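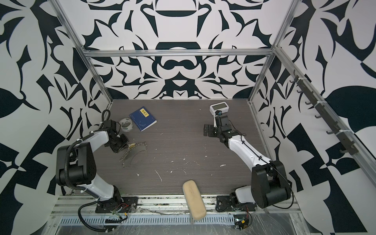 I've been running two gripper controllers against each other since December, and I finally have enough notes to write something useful. The arms are a matched pair, so I put the Jurar board on the left and the Flultach board on the right and gave both the same kind of work: small, awkward things picked up off a flat surface. A loose metal chain is my favorite test for this. It spreads out, it slides, and it never lies the same way twice. A little white display with a gray screen is the opposite, all flat sides and round corners, and either controller should be able to hold one upright without trouble.

Setup took longer with the Jurar. The manual assumes you already know what the default gains are, and I had to write to Neema Mwakalinga to find out. She had the same board on her bench last year and sent me her settings file, which saved me an evening. The Flultach came up on the first try.

For the first round I did 60 picks per side, with the closing speed set to 20 percent of maximum. Then I swapped the boards between the arms and did it all again, in case one arm was simply better than the other.
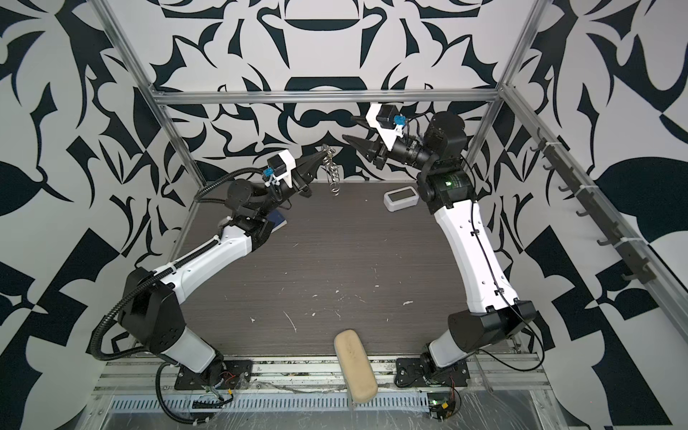 The swap made no difference that I could find. The Flultach closes more smoothly and stops sooner when it meets something, so soft and springy things stay put. The Jurar closes with a small jerk at the end. On hard objects you'd never notice, but on a spring it can knock the thing over before the fingers have it.

Where the Jurar wins is holding. Once it has a grip, it keeps it. The Flultach eases off after a few seconds to keep the motor cool, and with thin sheet that's enough to let a corner creep. You can turn this off, but the setting is four menus deep and it resets when you power down.

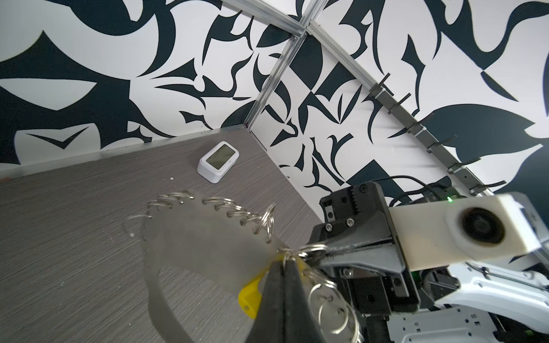

Wrist camera view, with the split rings along the edge of the sheet.

The wrist cameras helped more than I expected. From the side I often can't tell a good pinch from a bad one, and I was scoring some picks wrong until I started checking both views. Sarita Bajpai told me to do this months ago and I should have listened.

One more thing about logging. The Jurar records finger position at 1000 samples a second, and the files get big fast. I cut them down with a short script before looking at anything.

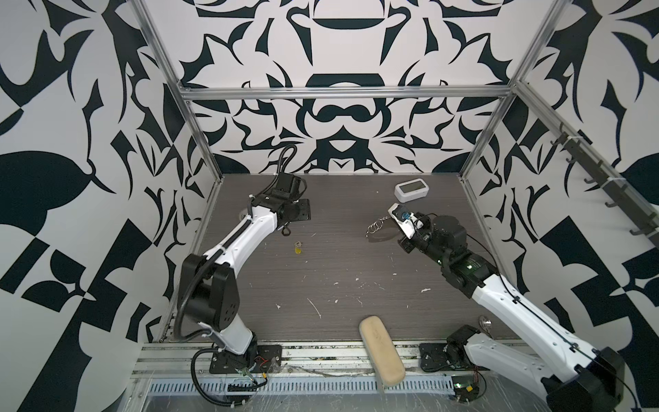
Key rings gave me the most mixed results of anything I tried. Both boards read a thin ring as fully closed fingers about as often as not, and then report a missed pick while the ring is hanging right there. I've lowered the threshold on both and I'm still not happy with it — if you have a number that works, please send it.

For now I'm leaving the Flultach on the right and the Jurar on the left. The Chornovol board is next on the list, once Kheri Makokha is done with it.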